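Cuaderno de taller, enero
Banco 2, tarde

Sigo con la clasificación de piezas sueltas que salieron del armario del fondo. Quedaban por revisar los solenoides pequeños y los mazos de cable cortos. Los primeros vienen del lote Stustell y los mazos son de dos orígenes, Arkell y Yurchenko, mezclados en la misma caja desde la mudanza.

14:10. Vacío la caja y separo lo que tiene etiqueta de lo que no. Con etiqueta legible, 39 mazos. El resto va por colores hasta que encuentre la hoja de referencias, que debería estar en la carpeta verde y no está.

14:45. Pongo papel blanco limpio en las bandejas de acero. Sobre el metal los conectores negros se ven mal y los hilos finos se enganchan en el borde. El papel se cambia cuando tenga grasa o restos de estaño, no antes, que queda poco.

15:20. Empiezo a pasar piezas a las bandejas. Criterio: un solenoide por bandeja como mucho, con su cable a la vista, y los mazos al lado sin apretar el trenzado. No usar bridas todavía. Las que puso el turno anterior en los azul y blanco marcaron el aislante y hubo que descartar varios. 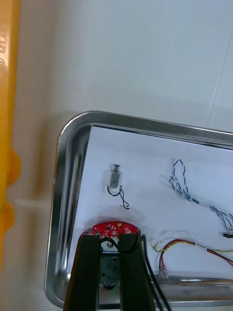

¿Hay que medir la bobina antes de guardar el solenoide?
Conviene hacerlo siempre, con el cable extendido y el multímetro en la escala de ohmios. En los de este lote damos por bueno lo que se acerque a 50 ohmios; si marca circuito abierto, se aparta y se repasa primero el conector.

16:05. Medidos los del primer cajón. Uno daba lectura intermitente al mover el cable cerca de la bobina. Lo dejo aparte con cinta roja. Otro mide bien, pero el vástago roza al entrar; probar con limpieza en seco, sin aceite.

16:40. Mazos rojos con trenzado amarillo y verde: no coinciden con el esquema de Yurchenko que tengo en la pared. Puede que sean de la revisión anterior del Dristham. No cortar ni reetiquetar hasta comparar con la placa. El esquema está en la versión 216 del archivo compartido, ojo, que en el ordenador del banco sigue abierta una más vieja.

17:15. Recogido. Las bandejas terminadas quedan en la balda de arriba, tapadas con otra hoja.

Pendiente:
Encontrar la hoja de referencias.
Pedir bolsas con cierre, tamaño pequeño.
Continuidad hilo a hilo en los mazos sin etiqueta.
Preguntar en almacén si el solenoide de la cinta roja tiene recambio o se rebobina.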